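Home | Garage Notes | Road Trips | About | Contact

February
by Coline

Well, I finally did it. After months of looking at listings over breakfast (and then again over lunch, if I'm being truthful), I brought home a used wagon from the Addo lot out past the feed store. It has heated seats, a roof rack and more cup holders than one household could ever need, and I'm smitten!

I had saved nearly $2000 over what I thought I'd need, and I'm glad of it. The tires had plenty of tread on the back and next to none on the front, so I asked for two new ones before I signed anything. They said no, then they said maybe, and then the man went off to talk to somebody and came back with a yes. My advice is to bring a thermos and take your time -- they want to go home too.

The loan went through Fundora, all online, and I did most of it sitting up in bed at 8 in the morning with the paperwork spread out over my knees. I read every page twice. There was a paint protection plan tucked in there that I hadn't asked for, and it came right off when I called.

Now for the fun part. I'm driving it up to Mekorwood as soon as the roads are clear, and I've been making lists of what goes in the back. With the rear seats down there's a nice long flat space, and I want to find out if a person can sleep in there without regretting it. I have a foam pad, and I'll be taking plenty of blankets, because I get cold in June, never mind now. If it's miserable I'll come home to my own bed and tell you all about it.
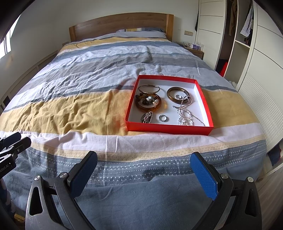

What I'm Keeping in the Glove Box

A tire gauge, a flashlight, the manual, napkins, and a pen that works -- I've tested it.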